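Flattening a Notebook That Will Not Stay Open

A sewn or glued notebook springs shut when the spine has never been worked in. The procedure below spreads the stress along the whole spine, so no single page takes all of it. It suits books of up to 200 pages. Thicker books need a longer press at the end.

Stand the closed notebook on its spine on a clean table. Let the front cover fall to the left and the back cover to the right while you hold the pages upright. Run a thumb down each inside hinge with light pressure.

Lower four or five pages from the front and press along the gutter from top to bottom. Do the same from the back. Continue, alternating sides, until you reach the middle. Stop if the glue cracks.
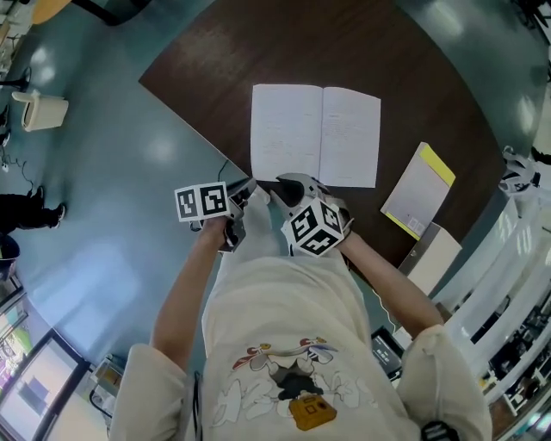 Open notebook on a dark wooden table.

Turn to the center and check how the book lies. If one side lifts, repeat the process on that side only, taking fewer pages at a time. Do not bend the covers back until they touch. On a glued spine this splits the adhesive, and the pages start to drop out in blocks.

Close the notebook and place it under a flat weight of 4 pounds for 17 hours. A stack of hardcover books works. Keep the spine just outside the edge of the weight if it is rounded.

Spiral and disc bindings do not need this treatment. For stapled booklets, open to the center fold and press once along the staples with a bone folder.

Step order revised in March after a correction from Uzma Janjua. The earlier version started at the center, which strains the middle section first.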